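Cudgate Wrist Recording Kit

The Cudgate kit records demonstrations for training pick-and-place policies. It includes a wrist camera, two fingers and a bench controller, and fits most small arms. Each episode is saved with video and joint positions — no extra logging software needed.
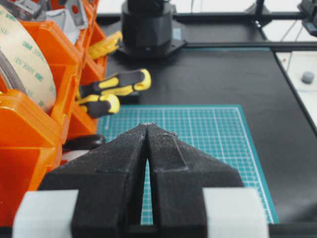
Recording an episode

Place the part, press the pedal, guide the arm, press again. Episodes can run up to 15 seconds. Bad takes are deleted from the controller.

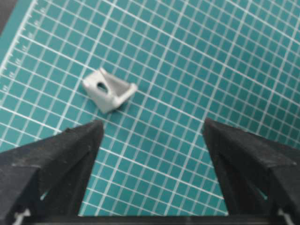

Start positions matter more than episode count. Turn the part between takes, as with the gray bracket set at an angle to the mat's grid lines, and open the fingers wide before each approach. Change the angle every 3 episodes.

Spare fingers ship in sets of 6. Orders: Adwoa Issahaku, Skorkum office.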